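# Open Day at the Vinirow Workshop: Questions and Answers

Please read this page before you write to us. Most letters we receive in August ask the same things.

## When and where is it?

The open day is at our workshop in Flondthorpe, in the long building behind the Pant bus stop. Doors open at 10 in the morning and the last group goes in at 4 in the afternoon. Each group has at most 14 visitors.

## Do I need a ticket?

Entry is free, but you must reserve a time. We have 300 places in total. If you cannot come, please write to Babita Ahuja so that she can give your place to another person.

## What will I see?

Every group sees two demonstrations. The first is the sorting line, with Umesh Chauhan. The second is the kitchen table, where the arm we call Arska handles ordinary household things. Each visit takes 40 minutes, and questions are welcome at any moment.

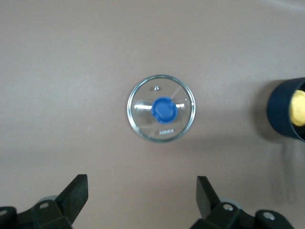 Arska has a small camera at its wrist, and during the kitchen demonstration the picture from it is shown on the big screen. Visitors often ask why we use such simple objects. Clear glass is difficult for a camera, as the color of the table comes through it and the lamps leave white streaks on the surface. A blue knob in the middle of a lid is much easier to find, and Jitendra Thakur likes to begin his talk from this point. After that he explains how the two fingers are guided – this part is a little technical, but he speaks slowly.

## Does the robot ever fail?

Yes, and we do not hide it. When a grasp fails, the operator stops the arm and we try again. Ritu Dixit keeps a record of all attempts from our tests, now 2,000 of them, and she can show you the list of failures if you are interested.

## Can my children touch the robot?

Not while it is switched on. There is a yellow line on the floor and everybody must stay behind it. At the end of each visit Umesh Kushwaha turns the power off, and then children may come close and move the fingers by hand.

## May I take photographs?

Yes, but please without flash. It disturbs the camera of the arm.

## Is the building accessible?

The entrance and both demonstration rooms are on the ground floor. The office upstairs can be reached only by stairs, but it is not part of the visit.

## Is there food?

We offer tea and water. For lunch, there is a bakery across the road, which closes at 2.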